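**Stiltar surtitles, ticket 822: Act Two lines out of step**

Cue 16 of the Wernska *Tosca* recording still comes up early. Mallon support blames our file. I doubt it — the same file ran fine in May.

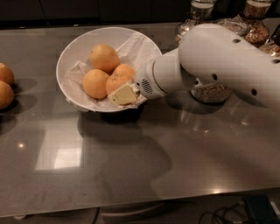

Re-exported all 1,906 lines as plain text. No change. They then suggested a new cable, as if a cable could skip a verse.

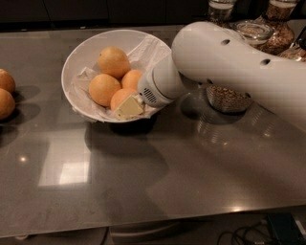 **Kanokwan Onsri**
Surtitle operator, Kaewkla

Turned off "follow tempo" and stepped through by hand. Cue 16 landed on the right bar, so I'd look at the tempo setting before anyone touches the translation again. Boonsong Hemmin to repeat with version 9.

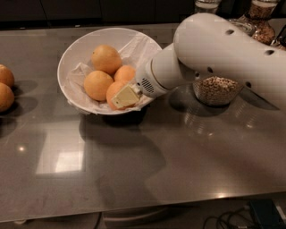

*Bowl with oranges on the counter.*

Status: open. Mallon want it closed; I don't.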